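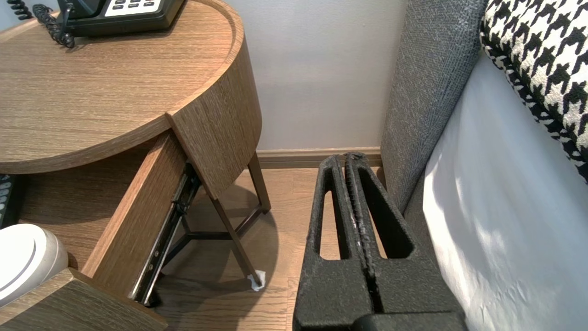 Wrist view: drawer open, fingers closed, gripper in the gap beside the nightstand.

**Project:** Zuvis bedside tasks
**Site:** Tukville
**Software:** Trevura teleoperation client
**Leader arms:** Nakpan
**Priority:** medium
**Status:** solved, waiting for one more check

## Problem

During remote demonstrations the gripper closes before the operator wants it. The operator holds the trigger of the leader handle fully open, and the client still sends a small closing command. After some minutes the command grows and the fingers shut completely. The arm itself follows well, only the gripper is wrong.

The task is to pick small items from the round tabletop and put them in the drawer. With closed fingers the operator can still push or touch an object, so the mistake is easy to miss on the operator screen. We noticed it on Thursday, when we replayed a block of 40 episodes and 13 of them had a closed gripper during the approach.

## What I tried first

1. Restarted the Trevura client. The gripper was correct for a short time, then the same problem came back.
2. Changed the USB cable of the leader handle. No difference.
3. Moved the gripper from the service page, without the leader. It opened and closed correctly every time, so I stopped looking at the motor.
4. Plotted the trigger value against the gripper command. The trigger scale goes from 0 to 1,000. With my hand completely off the handle, it showed 41 and was slowly going up.

## Cause

The zero point of the trigger is saved when the client starts. If the operator already has a finger on the trigger at this moment, the zero is saved wrong. The client has also an option called "follow zero", which corrects the zero during the session. In our setup it was correcting in the wrong direction – I think because the handle was mounted mirrored.

## Fix

- Turn off "follow zero" in the settings of the handle.
- Put the leader arm in its rest position and take the hand away.
- Start the client, wait for the ready sound, then take the handle.
- Open and close the gripper two times before the first episode.

## Check after the fix

I repeated the slow approach to the white round device on the tabletop. It is a good object for this check, as its sides are low and the operator must come close to it. Please watch the cable when you do the same, it runs along the table and over the rim near the remote control.

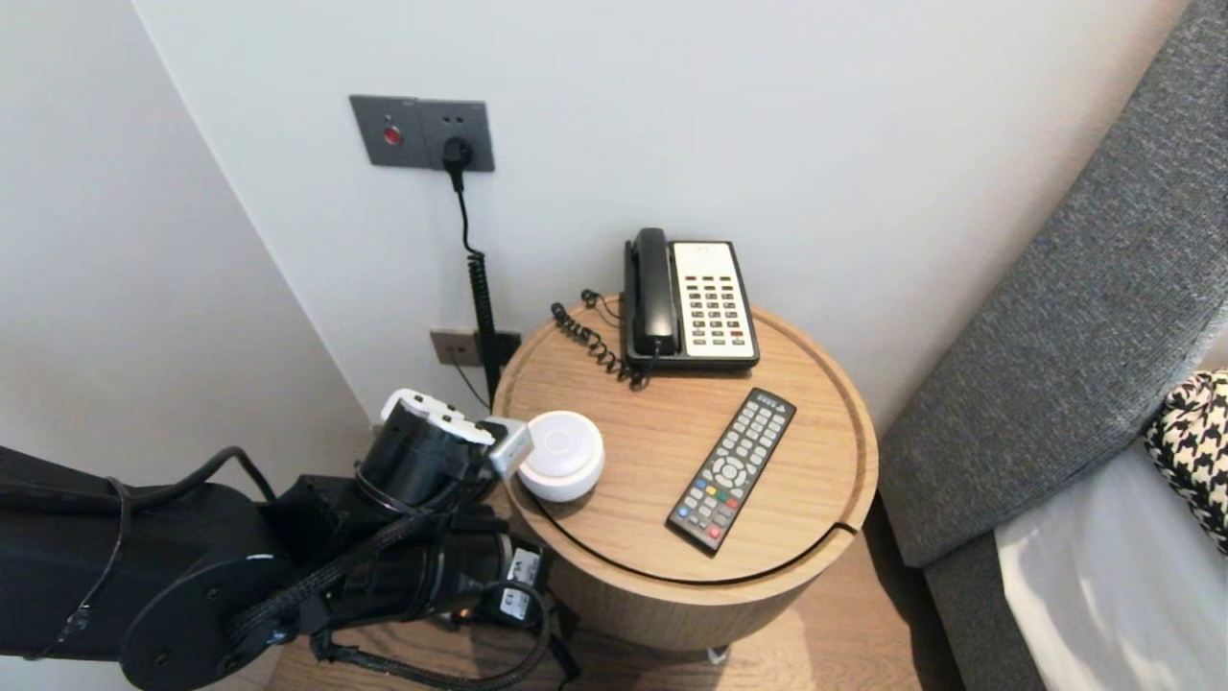 ## Still open

- The 13 episodes are marked as bad but not deleted. Please tell me if they should stay for the failure set.
- The client gives no warning when the trigger is not at zero on start. I would like to have one, even a simple text line is enough.
- The mirrored mounting should be written in the setup page for the Nakpan handles.
- I leave the ticket open until a second operator has done a full session with the new settings.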